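Hosbridge council hands the clerk's pen back to the voters, sort of

I got to the Hosbridge council chamber in February expecting a long night about snow plows, and there was one, but the vote people are still calling me about came right at the end. By a five-to-four margin, the council agreed to put a charter change on the next ballot that would let residents elect the city clerk again. Right now the mayor picks the clerk, and the council signs off.

If you're new in town, the clerk runs local elections, keeps the public records and decides whether a petition has enough good signatures to move ahead. It used to be an elected job. The charter was rewritten 17 years ago and it's been an appointment ever since, mostly without much fuss.

The fuss started with the Cruickshank Road petition last fall. Neighbors wanted a public vote on rezoning the old mill lots, and the clerk's office threw the petition out over how the pages were bound. (Staples, if you can believe it. They were supposed to be sewn or clipped.) The clerk, who serves under the mayor, said the rule was the rule. The mayor supports the rezoning. You can see why folks got grumpy. 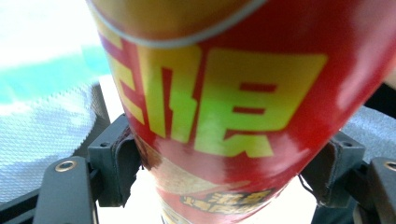
Council member Young-sook Moon wrote the ballot measure, and I caught up with her in the hallway afterward while she was hunting for her other glove. "I don't think anyone cheated," she told me. "I think people looked at who signs whose paycheck and stopped trusting the answer." Her measure would set a four-year term and limit any one person to 2 of them.

The mayor's side isn't thrilled. The argument I heard most was about experience — elected clerks don't need any, and Hallora, the next town over, had an elected clerk who missed a state filing deadline and left a school race in limbo for weeks. Moon's answer is a training requirement in the first six months, though I read the measure twice and couldn't find what happens to a clerk who skips it. I've asked. I'll let you know.

Over 30 people signed up to speak, so the comment period ran past 10 p.m. Most were in favor. One man spoke only about the plows, and got the biggest hand of the night.

The mayor can't veto a ballot measure under our charter, but the city attorney still has to approve the wording, and that could take a while. If it passes, the current clerk would finish out the term and could run for the seat like anybody else. I asked at the clerk's office whether that's the plan and got a very polite "no comment."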